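Bulus (performing bear)
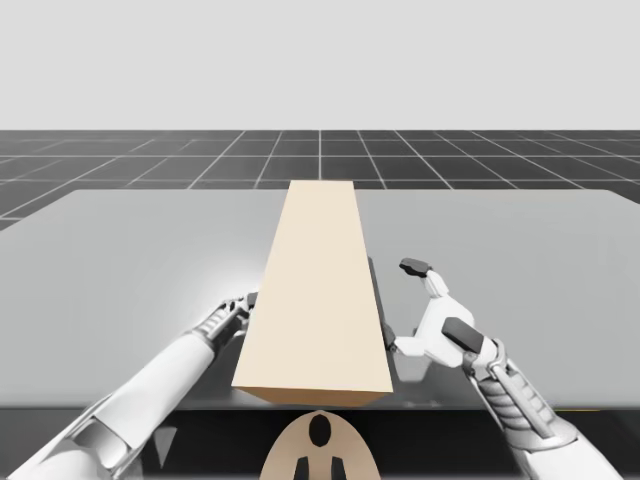 Who Bulus was

Bulus was a brown bear who toured with the Furtună circus and later lived out his days at the Sandel sanctuary. I've been keeping this entry going for the wiki for a while now, and I still get messages about him, mostly from people who saw the show as children and want to know what became of him (he did all right in the end, so you can relax).

He was bought as a cub by Teodor Bratu, who ran Furtună and did most of the bear training himself. Bratu never wrote anything down, which is maddening! What I have comes from old programmes and from two long phone calls with Emilian Lazăr, who drove the animal lorry for six seasons.

The act

Bulus rode a scooter, walked on his hind legs and pretended to steal the ringmaster's hat. The whole turn lasted 15 minutes, and the hat bit always got the biggest laugh. Lazăr told me the bear was muzzled for every show and worked for sugar lumps and bread soaked in honey. He also told me about the stick, and after that I found the programmes a lot harder to enjoy.

Between towns he lived in a wagon cage on the back of the lorry. Some later accounts say he had an outdoor run at the winter quarters in Anport. Lazăr says the run was for the ponies and the bear stayed in his wagon, and I'm inclined to believe him.

The complaint

Things changed when Sânziana Chiriac, a vet who'd gone along with her nephews, noticed bald patches on the bear's shoulders and wrote to the council at Anport. Her letter ran to six pages. The council sent an inspector, the inspector asked for a bigger cage, and Bratu promised one by February. It wasn't built. Chiriac then started a petition outside the big top, and 101 people signed it on the first night, quite a few of them with their tickets still in their hands.

Bratu gave the bear up without going to court. People still argue about why. My own guess is money, as a grown bear eats an awful lot and the audiences were getting thin.

Life at Sandel

Sandel took him in and gave him a wooded pen with a pool. The keeper there, Rocío Huenchumán, said he paced the length of his old wagon for months, up and down, with all that space around him. He did dig himself a den eventually, and he got very fond of pears. He weighed 200 kilos at his last check-up.

He died in his sleep on 19/02/2021.

Name

Older programmes spell it "Bulush". Kacper Sikora, who edits the Polish version of this page, prefers that spelling, but the sanctuary used Bulus on all its paperwork and so I've stuck with it.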